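Let the Lentils Sit
by Geeta Maurya

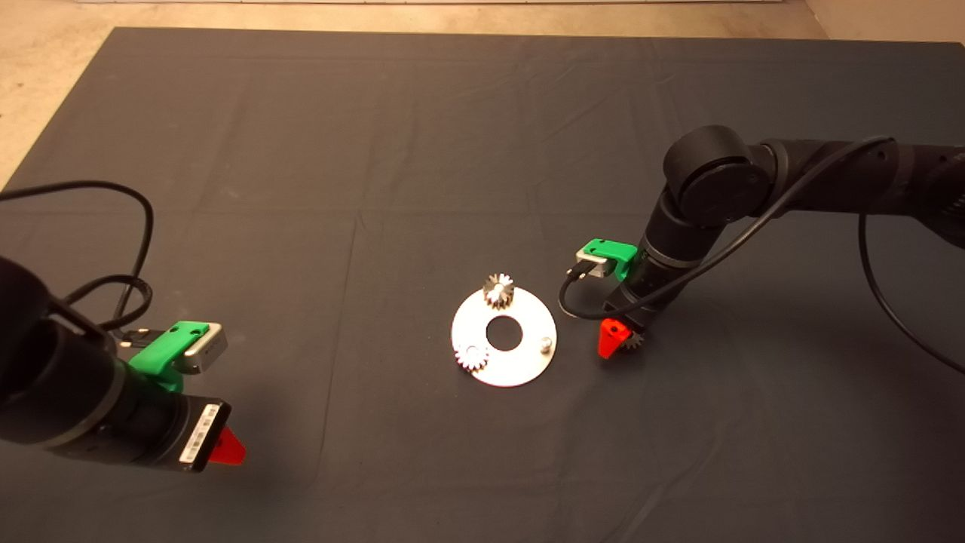 A dark gray cloth spread over the tabletop, fold creases and all.

I will argue this with anyone who comes to my kitchen: red lentil soup is better on the second day, and we should all be cooking it the night before! Most recipes rush you from pot to bowl in half an hour, and I think they sell the poor lentil short.

Fresh off the stove it's fine. It's thin, a little sharp, and the cumin sits on top shouting. Leave it overnight in the fridge and it turns thick and mellow, almost like a porridge, and the garlic goes sweet (my favorite part, I could eat it cold from the pot). I use 300 grams of lentils, one big onion, 2 carrots and more black pepper than my mother would allow.

My friend Younes Shehata disagrees. He says the lemon goes dull by morning, and he's right about that, so add it at the table. Fresh lemon, a spoon of hot butter with chili flakes, maybe some torn bread fried in the same pan - oh, it's so good.

People tell me they don't plan meals that far ahead. But you're planning one thing! Put the pot on while you wash the dinner dishes, let it cool a bit, and into the fridge it goes. Add a splash of water when you heat it up, and stir often, it does like to stick.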